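Tutura presents Koreo placemats and the Elus waste bin for small kitchens

Jun 13, 2009 – Tutura, a family company for kitchen and home goods, announces two new products for people who cook in little space: the Koreo placemat series and the Elus round bin. Both will be in the shops from September.

The Koreo placemats have a white ground with graphic prints. The designs were drawn in our own studio and include an animal made of striped triangles and a light bulb with an orange outline. The mat is soft, so it can lie over the front edge of a narrow counter, and it can be stored rolled in a drawer.

The Elus bin has a thick cream-white rim and a dark slate-blue interior. It is made for the things which remain after cooking: bags, bottles, wrappers and paper.
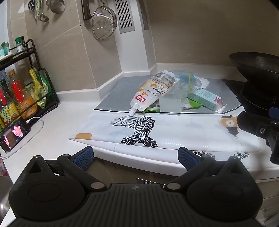
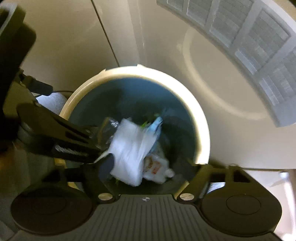

Kitchen counter with Koreo placemat (first picture) and Elus bin in use (second picture). Photos: Tutura

"Many of our customers have only one counter, and on this counter they must unpack, cook and also clean," says Dagmar Sokol, product manager at Tutura. "We wanted to make this daily work a little more pleasant, and we wanted that the price stays reasonable."

The first delivery consists of 3,525 placemats and 1,000 bins. Distribution to the retail trade is done by our partner Yatsenko, who also accepts advance orders. Samples for the press are available on request from the Tutura office.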